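Pircombe opens its Saturday repair room, and you're all invited

2025-08-16

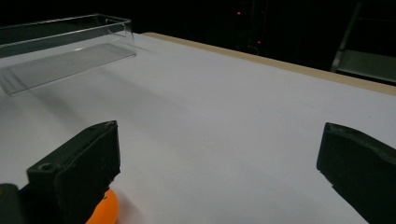
Sobia Mirani reckons the town has been waiting for something like this since the old hardware shop shut, and she told me so before I'd even got the door unlocked. Her kettle had been sitting in a cupboard since July, because she couldn't bring herself to put it in the bin over one dodgy switch.

I felt the same way, and that's pretty much how the Pircombe Repair Room started. I had a lamp, a toaster and a very sad radio piled up in my hallway, and every time I walked past them I thought, someone around here must know how to fix these! So I asked at the library, then at the bakery, then at the footy club, and the names kept coming.

We're in the old Rallano building on the main street, through the side door next to the bike racks. Come in, pop your name on the sheet, and one of our fixers will sit down with you and take a look. You stay with your item the whole time and you can help as much or as little as you like (most people start off shy and end up holding the screwdriver).

It won't cost you anything for our time. If your item needs a new part, we'll tell you what it is and where to get it, and you can decide if it's worth the money. There's a jar by the tea urn if you'd like to chip in for glue, thread and fuses.

What can you bring? Small kitchen gadgets, lamps, clothes, bags, toys, wobbly chairs, jewellery, that sort of thing. If you can carry it in by yourself, we'll probably have a go. Please leave microwaves at home, along with anything that runs on petrol — we just aren't set up for them. And give your toaster a good shake over the sink first, please, I'm begging you.

Each person can bring two items per visit. I know, I know, I've got a hallway full as well, but we want everyone to get a turn. We stop taking new names at 3 so the last few people aren't rushed.

The Siddiqui family has lent us two sewing machines, which has made me ridiculously happy. Zips and hems are already the thing I get asked about most, and if you've never threaded a machine before, you can learn on one of these. Mosora, the fabric shop on the corner, is putting aside its offcuts for patches too, in some really gorgeous colours.

We'd love a few more fixers, especially anyone who's handy with clocks. You don't need a trade ticket to help with mending or woodwork, just a bit of patience and a free Saturday now and then. Electrical jobs are only done by our licensed people, so if that's you, please come and say hello!

To put your name down as a fixer, or to organise a chat for your paper or radio show, drop in to the Repair Room or leave a note for me at the library desk. I'm the one with the sad radio.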